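Dratason Kitchen Chores – data card

Version of 16 June 2022
Maintained by Vivek Kanaujia and Subbarao Marar
Questions and corrections: open an issue in the repository

What this is

A set of 1162 recorded attempts at small kitchen chores by a single robot arm, with a written outcome for each. We put it together to answer a narrow question: which everyday counter jobs can a machine finish without a person stepping in? For most of them the answer so far is "sometimes."

Jobs covered

pick_place – lift an item and set it down at a named spot
drawer – open or close a drawer
towel – fold, unfold or move a cloth
wipe – clean a patch of counter

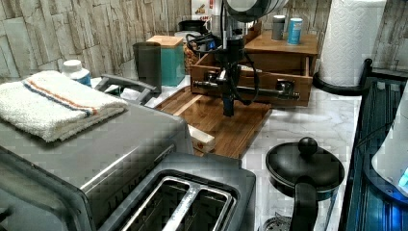
Clutter is the main source of difficulty in this set. Earlier collections we worked with, including our own at Vilton, used a bare table and one item at a time, and success rates looked better than they should have. A counter with a toaster, a kettle and a roll of paper towels on it leaves the arm much less room to come down over a cutting board. Plans that avoid every obstacle are often slow, and the planner gives up on a fair number of them. These are logged as "no_plan" and should be kept apart from dropped items.

Outcomes

success: 599
partial: 400
failed or no_plan: 163

"Partial" means the job was started correctly and left in a safe state, for example a drawer that was opened halfway. Two people labeled every attempt. They disagreed on 73, and Subbarao made the final call on those. The disagreements are listed in disputes.csv with both original labels.

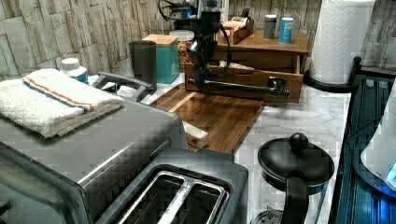

Cloth is still the weakest category by a wide margin. Rigid items with flat sides do best, and drawers fall in between. We would not use these numbers to claim that a machine is ready for home use.

Known problems

Attempts from the Bristura site have no force readings.
Shiny metal surfaces confuse the depth data. Treat depth there as missing.
Lighting was not controlled.
The item names in the first release were inconsistent – use names_v2.csv.

Splits

Train and test are divided by kitchen. Please don't reshuffle them. The Ferraro kitchen is test only.

Use

Free for research and teaching. Ask us first about commercial use.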